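Suspensión de serie o suspensión rebajada: lo que aprendimos en dos coches de calle
Notas para la charla, taller Paulík, Geltska

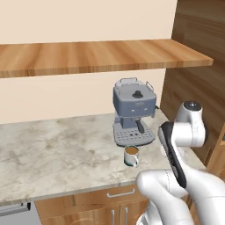 Natália Machala me escribió al leer el título que un coche rebajado es siempre un coche peor, que ella ha conducido tres y en los tres le dolía la espalda antes de salir de la ciudad. Pregunta si voy a defender lo contrario.

(Leer su mensaje al comienzo. Responder: no, no del todo. Voy a defender que se puede rebajar poco y bien, y que la mayoría de las quejas vienen de muelles cortos montados sobre amortiguadores que no son para ellos.)

Presentarme. Decir que el español no es mi primera lengua y que me interrumpan si una palabra técnica no es la correcta. En mi país decimos de otra manera casi todas las piezas.

Punto 1. Los dos coches
Una berlina grande, pesada, con suspensión neumática. Es de Otakar Machala. Un compacto con muelles de acero, el mío, 2.535 euros gastados en él hasta hoy sin contar los neumáticos. Decir la cifra despacio, porque la gente siempre pregunta después.
La berlina no lleva muelles nuevos. Solamente un módulo electrónico, marca Privstead, que cambia la lectura de los sensores de altura. El compacto lleva muelles y amortiguadores Amholm, comprados como conjunto.

Punto 2. Cuánto bajamos
El compacto: 25 milímetros delante y 20 detrás. La berlina: 11 milímetros en las cuatro ruedas. Aquí hago una pausa, once milímetros parecen una broma. Pero en un coche de este tamaño el hueco entre la rueda y la aleta se nota mucho, y Otakar no quería otra cosa. No ha cambiado el parachoques, no ha cambiado las llantas, no ha puesto alerón. A mí me gusta este estilo. Entiendo que a otros les parezca que no se ha hecho nada.

Punto 3. El error que cometí
Contarlo sin vergüenza. Monté primero los muelles cortos con los amortiguadores de origen, que tenían ya muchos kilómetros. El coche rebotaba en cada junta del puente. Ctibor Vrabec lo condujo diez minutos y me dijo que parecía un barco con ruedas. Desmonté todo otra vez un sábado de agosto, con mucho calor, y perdí el precio de dos alineaciones.
Preguntar a la sala: ¿quién ha hecho lo mismo? Esperar las manos.

Punto 4. La alineación
Insistir en este punto. Al bajar el coche cambia la caída y cambia también la convergencia. Si no se corrige, el borde interior del neumático se gasta antes y desde fuera no se ve. Yo hago la alineación dos veces: el día del montaje y otra vez cuando los muelles se han asentado. Apretar los silentblocks con el peso del coche sobre las ruedas, nunca con el coche en el elevador y las ruedas colgando.
En la neumática hay que calibrar también la altura de los faros. Filippos Andreadis se olvidó y le hacían luces todos los que venían de frente.

Punto 5. Papeles
No entrar en detalles de cada país. Decir solo que pregunten antes de comprar, con la referencia exacta del muelle en la mano, y que guarden el certificado dentro del coche. Para el módulo de la berlina la respuesta que recibió Otakar fue distinta en dos oficinas.

Punto 6. Volver a la pregunta de Natália
¿Es peor el coche? El mío es más duro en ciudad, esto es verdad. En carretera de curvas se inclina menos y yo estoy más tranquilo. La berlina, para mí, va igual que antes. Radoslava Hájek, que viaja detrás con frecuencia, dice que nota algo más los badenes. Dejar las dos opiniones sin decidir.

Si queda tiempo: enseñar el amortiguador viejo, pasarlo por las filas. Pesa, avisar. Tiene aceite en el vástago, llevar trapo.

Preguntas. Repetir cada una en el micrófono antes de contestar. Si preguntan por suspensiones roscadas, decir que no las he montado nunca y dar la palabra a Ctibor.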